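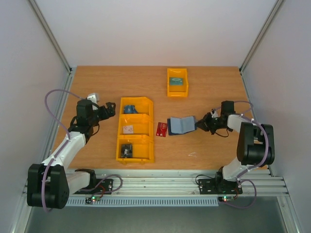 Open Day at the Zuccaro Archive, Tonddale

July 27, 2019

I had been meaning to visit the Zuccaro archive for ages, and when Benedetta Melis wrote to say the doors would be open all afternoon I got on the train with a sandwich and no plan at all (my usual way). The archive keeps almost 800 leaflets, letters and strike notices from protest movements under the old military governments, many of them typed at night and passed hand to hand.

Polyxeni Margaritis took 20 of us upstairs and let us read as long as we liked. I spent most of my time on a run of student bulletins from June 1973, with prices of bread and oil copied out on the back page, week after week. What a thing to hold!

Afterward there was coffee, and Arturo Rinaldi talked about his 2 years in exile and the neighbors who kept his books for him. He took questions until well past closing, and I very nearly missed the 7 o'clock train home. The reading room stays open to visitors all summer, but write to Benedetta first.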